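Moulded pulp: "The water is most of the work"

Maarja Toom has worked with moulded fibre for many years, first at the mill in Hornau and now as production manager at Lidetti, which makes trays and inserts from waste paper. We spoke in the meeting room above the forming hall, with the door closed against the noise.

I asked her first what goes into the pulper. "Mostly old newspapers and cuttings from box makers," she said. "We mix it with water until there is very little fibre in it, so it looks like thin grey soup. People who come from the board side are surprised how thin." The mould, covered with a fine metal mesh, is lowered into this soup and vacuum pulls the fibres against it. After some seconds there is a wet tray, and it must be moved to the dryer before it loses its shape.

Drying is the expensive part. The line at Lidetti has 114 moulds and the oven takes more energy than all the other machines together. In July they changed the order of the fans, and Toom is still careful when she speaks of the result. "The trays come out flatter. For the gas bill I want to see a whole winter first."

Her customers are different from those she had in Hornau. Then it was eggs and apples, and a tray could be rough on both sides. Now many orders are for small consumer goods, where the buyer opens the box and sees the insert before the product. These trays are pressed a second time in a heated tool, which makes the surface smooth but also adds cost.

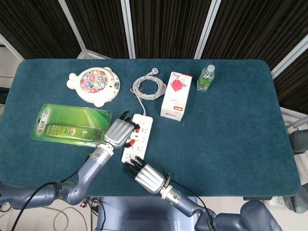
Dzene sees the second pressing differently, and told me that half of the customers who order it would be content with the rough tray if somebody put one in their hands. The smooth side, in this opinion, is bought from a catalogue photograph, and the extra heat makes the corners more brittle.

Toom did not agree fully when I repeated this to her. "The corners are a question of fibre length," she said. "If you use paper that was recycled many times, the fibres are short and the corner will break, pressed or not." For this reason Lidetti adds some longer fibre from cut board to the heavier products. One insert, for a pump made in Winville, was tested with 72 drops before the customer accepted the drawing, and 2 changes were made to the ribs under the motor.

I asked also about moisture. A pulp tray takes water from the air, and a pallet that leaves the hall dry can arrive soft. Toom keeps the finished goods wrapped and does not like to store them long. "Coatings exist, yes. But then you must ask who will recycle it, and the answer is often not so clear."

Next year the company will replace the oldest forming machine, which has a drum that must be cleaned by hand. She will not be sad to see it go, although she knows all its noises.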